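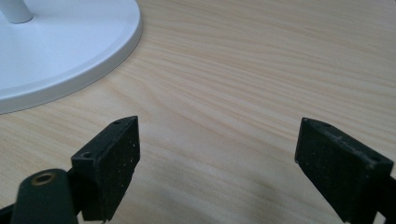

Sun 25 January

Lamp flicker, continued. Jannik Vogler is still convinced the Gusard driver is the cause of everyone's headaches in the back office. I am still not convinced, and today's readings haven't moved me much.

Set up on the long bench with the blinds down. Photodiode on the stand, 30 cm from the lamp head, same as in November. Tested the Drunach first because it has been behaving. At full output I can't find any ripple worth writing down. Dimmed to the lowest step there is a clear switching pattern at 3000 Hz, well above anything I'd expect a person to notice. The maker's leaflet says "flicker free at all levels", so that claim is false in the strict sense and probably harmless in practice.

Then the Gusard. Jannik's note from November gives "strong flicker, visible by eye". Visible to whose eye? He waved a pencil under it and saw stripes, and I get stripes too if I wave fast enough and want to see them. The diode says 4000 Hz on the middle setting, depth of modulation not much different from the Drunach. If one of these gives you a headache I don't see why the other wouldn't.

Things I don't trust about my own numbers:

The diode amplifier is the old Buschmann one and its top end has never been checked properly. It may be flattening the peaks, in which case both lamps look better than they are.

Mains hum on the trace again. Moved the power supply to the other socket and it dropped by half, then came back after lunch for no reason I could find.

Colour setting. Both lamps say 4000 K on the dial. By eye they don't match, the Gusard is pinker. Nothing to do with flicker, but if people dislike the light they will report headaches whatever the driver does.

Jannik wants to order the Brorker replacements now. I'd hold off. The complaints started the same week the desks were turned to face the window, and I can't find that in his write-up anywhere.

To do: borrow a better amplifier. Repeat both lamps, Gusard first this time. Swap the lamps over in the back office without saying which is which, and log complaints for a fortnight. Ask Jannik for his raw traces, third time of asking.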